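In defence of the big bare square

I've fallen out with my sister-in-law over a square. Kirsty MacBrayne is a reasonable woman about most things, but when she came up to Tundel in November she stood at the top of the library steps, looked out over all that paving and said, "Well, they could have put something in it."

Everyone says this. The man who cuts my hair says it. There's a page of it in the paper whenever the council has a bit of money to spend, and it's always the same shopping list: planters, a fountain, a bandstand, some of those wooden loungers nobody can get out of gracefully. I'd like to put the other side, as someone who has walked across a big grey paved square most mornings for 11 years and has got very fond of it.

I didn't start out fond. When we moved here from Pluvmont I thought it was the bleakest place I'd ever had to cross with shopping. Pluvmont has a market square the size of a tennis court, with a cross in the middle and a bench on every side and geraniums (so many geraniums), and you can't walk ten steps in it without having to say sorry to somebody. I thought that was what a square was for. Then I got used to having some room, and now when I go back I feel as if I'm trying to get down the aisle of a bus.

What I like most is the sky, and I know how daft that sounds about a place where the sky is so often the colour of a wet pavement. But where else in a town do you get it? My street gives me a strip of it between the gutters. Out on the slabs you get the whole lot, cloud piled on cloud, and the trees brought right down to a little line at the far side. I've had some of my best thoughts walking towards a line of trees that didn't seem to be getting any closer.

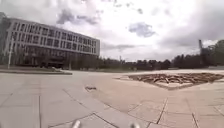 And I like the slabs themselves! Large plain ones, pale grey, with the dark lines between them. Archie Cairns, who laid paving for most of his working life and now mostly tells people what's wrong with theirs, reckons a big slab is a show of confidence. Any fool can hide a bad slope with little bricks, he says, but with a big slab the ground underneath has to be right or the whole town will hear it rocking. I've listened for it ever since. There's one in Tundel by the bus shelter that goes clonk, and I'd miss it if they fixed it.

Small children understand all this without being told. Give a four-year-old a fountain and she'll want to get in it, and you'll spend the whole visit holding her hood. Give her a big flat nothing and she simply runs. My niece Sorcha learned to ride her bike on our square in one afternoon, wobbling off in great loops with her dad jogging behind, and I can't think where she'd have done it in Pluvmont. Through the geraniums, I suppose.

Now, Kirsty's case isn't a silly one and I should be fair to it. A wide open space is horrible in the wind. It's no good at all if you need a sit down halfway, and Effie Pollock, who is two doors along from me and has a bad hip, goes the long way round by the shops for that very reason. I'd give her benches tomorrow. Put them round the edges, plenty of them, with backs and proper arms to push up on. I'd have more trees at the sides as well, I'm not a monster.

It's the middle I want left alone. The trouble with putting something in the middle is that it's there for good. Zalulport had a lovely bare square until they spent a fortune on a water feature with 42 jets, and they've been turned off more often than on every time I've visited, so what you've got is a large puddle with a rail round it. You can't hold a fair there now. When the Purves brass band went over to play, they had to stand in two halves.

Whereas ours has been a fair, a car boot sale, a place to stand in the cold with 200 other people and sing carols, and once (only once) a very muddy sheepdog show. The next morning it's all gone and there are the slabs again, with perhaps a bit of something blowing over them. A space like that does need sweeping, and I'd sooner the money went on that than on planters that end up full of crisp packets.

Kirsty is coming up again in the spring. I've told her we'll walk across the middle, slowly, and she can tell me where she'd put her bandstand.

Last updated: November

More opinion
Bring back the corner shop bell
Tharushi Sarkar: My allotment is a mess and I'm happy
Who decided every café needs a loud floor?
Why I still post letters
The long way home from Purves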